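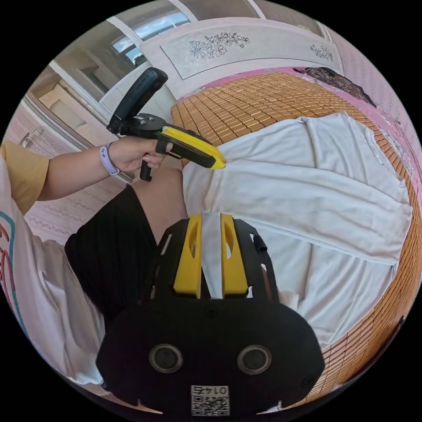 Does folding on a bamboo mat do anything, or is it another fad?

6 min read

oddsock_drawer wrote:
Keep seeing the claim that you should fold T-shirts on one of those bamboo tile sleeping mats instead of straight on the duvet. Supposedly the firm surface "lets the cotton settle" and you get a flatter fold that lasts in the drawer. The people saying it tend to be selling mats. Savotau want 40 quid for theirs, and the leaflet has a whole page on folding, which is odd for something you're meant to sleep on.

Has anybody tried it properly? I've got a drawer full of white long-sleeved tops and they all come out looking like I slept in them.

greycardigan wrote:
Fad. A flat surface is a flat surface. Use the table.

tumblecat wrote:
Not everyone has a table free, greycardigan. I've folded on one for two summers because it's on the bed anyway in hot weather. It's firmer than a duvet and a shirt doesn't sink in the middle. That's as far as I'd go. "Lets the cotton settle" is marketing.

greycardigan wrote:
So it's as good as a table, then. Which is what I said.

oddsock_drawer wrote:
tumblecat, do the gaps between the tiles leave marks? That was my worry with thin cotton.

tumblecat wrote:
Never noticed any. I don't leave things lying on it for hours though.
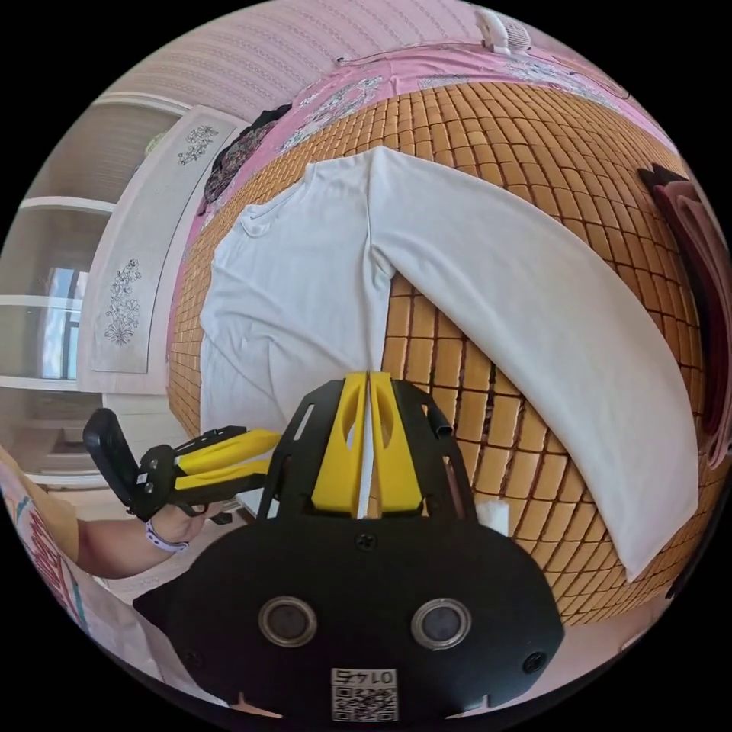

pegbag
Moderator, Laundry board

I'm with the doubters on the mat but I think everyone is arguing about the wrong thing. Look at the creases on that top. They run diagonally across the bottom half of the body and there's a bunch of them under the arm. The sleeve is fairly smooth by comparison. Same mat under both parts, so I can't see how the mat gets the credit or the blame.

With a long sleeve you have to sort out the underarm first. Put one hand flat on the side seam, take hold of the sleeve near the top and ease it out until the bunching goes. Then pull the hem straight. Then do the neck, as the ribbing likes to roll over on itself. If you fold before doing any of that you're pressing the wrinkles in, whatever it's lying on.

And no, I don't believe the leaflet either. I had the Savotau one at my sister's in Staston and it said a shirt folded on bamboo stays flat "up to 33 days". Measured how? By whom? My shirts don't stay in the drawer 33 days.

greycardigan wrote:
33 days! Brilliant.

lintpicker700 wrote:
Hang on, I'm going to defend the mat a bit. I used to fold on a fitted sheet and the shirt dragged the sheet along with it every time I pulled a sleeve across. On the bamboo it slides. It's quicker for me, and I do around 40 tops a week with four kids in the house. You can laugh at the leaflet, I did, but it's wrong to say it makes no difference.

greycardigan wrote:
You'd get the same slide on a table.

lintpicker700 wrote:
I haven't got a table big enough. Some of us fold on the bed. I don't know why this is hard.

pegbag wrote:
Keep it civil please. Fair point about the sliding. It cuts both ways though, I found thin ones slid when I wanted them to stay put, mostly on the second sleeve.

oddsock_drawer wrote:
What about the Manus folding board? Someone at work swears by hers.

tumblecat wrote:
Had one. Fine on short sleeves. With long ones you still have to lay the arms down the back by hand and by then you might as well do the lot. Gave it to a charity shop.

lintpicker700 wrote:
Seconded. Also it has to live somewhere.

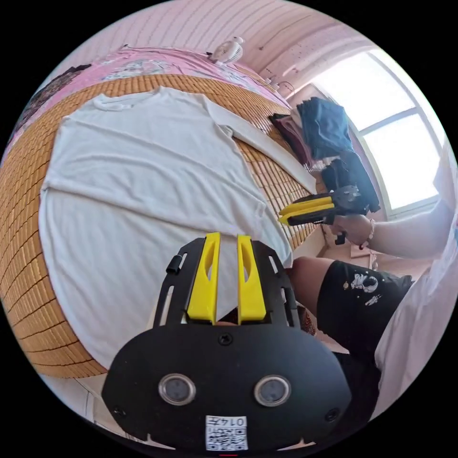
LONG SLEEVES & KNITS

pegbag wrote:
Moved the thread into this section as it's all sleeves now.

One more thing from me. Do the whites while the space is clear and keep the dark stuff over to the side, like the denim and the maroon by the window there. I wouldn't put jeans down first and then a white top over them, however old the jeans are.

oddsock_drawer wrote:
Do you fold the sleeve straight down or across and back? I've seen both and the Choi method people say across, down, then in half and half again so it stands up in the drawer.

pegbag wrote:
Across to the opposite edge, then turn it down so the cuff points at the hem. Standing up or lying flat depends on your drawer. I've never seen the standing ones stay standing once you take 2 out.

tumblecat wrote:
They don't. Mine flop over by Friday.

greycardigan wrote:
Mine go on a shelf in a pile like everybody's mum did it. No mat, no board, no method.

lintpicker700 wrote:
And are they creased?

greycardigan wrote:
A bit.

oddsock_drawer wrote:
Right, I did six tops tonight on the kitchen worktop, sorting the underarm first like pegbag said. Better than before. The necks still look rubbish. Not buying the mat yet but I might borrow one and do three on that and three on the worktop, then leave them a week and see.

pegbag wrote:
Use the same make of shirt for both or greycardigan will have you.

lintpicker700 wrote:
And wash them together. Half of mine come out creased from an overfull drum before I've touched them.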